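Hiner Outfitting Opens August Bookings for Edwards Lake Canoe Route

Guided paddling trips limited to five canoes per departure; new portage trail links two watersheds

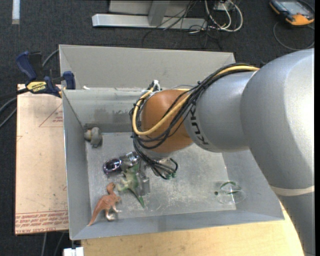

A KUKA robot arm over a metal bin holding toys and other objects.

HORNARER, Minn. – Hiner Outfitting has opened reservations for guided canoe trips on the Edwards Lake route, a 28-mile paddling circuit that connects Edwards Lake with the upper Bandari River. Trips run through August and into the early fall, subject to water levels.

The route became passable as a loop this year with completion of a portage trail between the east arm of Edwards Lake and the river. Before that, paddlers returned by the same shoreline or arranged a vehicle pickup at the Bandari landing. The portage is 2,173 feet long, with a packed gravel surface on the lake side and plank walkway across the low ground near the river. Canoe rests are installed at both ends.

Each departure is limited to five canoes and is accompanied by two guides. The standard itinerary covers four nights. Camps are at designated sites with fire grates and pit latrines. The longest day on the water is the second, when groups cross the open section of Edwards Lake. Guides schedule this crossing for 6 a.m. and will hold the group at camp if sustained wind makes it unsafe.

"The lake is shallow at the north end and builds a short, steep wave in a west wind," said Seung-woo Ok, operations manager for Hiner Outfitting. "We plan the whole trip from that crossing. Guests should expect that the schedule may shift by a day, and they should book their travel home with that in mind."

Moose, otter and common loon are regularly recorded along the river section. Guides follow a fixed viewing distance for all wildlife and do not approach nesting islands. Food is carried in bear-resistant containers, which are supplied, and all garbage is packed out.

The trip fee covers canoes, paddles, life jackets, tents, cooking equipment, meals and the shuttle from the Hornarer office to the launch. Sleeping bags may be rented. Fishing licenses are not included and must be obtained before arrival. Participants under 16 must be accompanied by an adult. Prior canoe experience is not required, but each participant must be able to carry a loaded pack over uneven ground for the length of the portage.

Groups of up to 10 may reserve a full departure. Deposits are refundable until 28 days before the start date. If Hiner cancels a departure because of high water, fire restrictions or smoke, guests may choose a full refund or a transfer to another date.

Route maps, the equipment list and current water levels are available at the Hornarer office and are mailed with each booking confirmation.

About Hiner Outfitting
Hiner Outfitting provides guided canoe trips, equipment rental and shuttle service in the Edwards Lake and Bandari River area. The company operates from May through October.

Media contact: Seung-woo Ok, Operations Manager, Hiner Outfitting, Hornarer

###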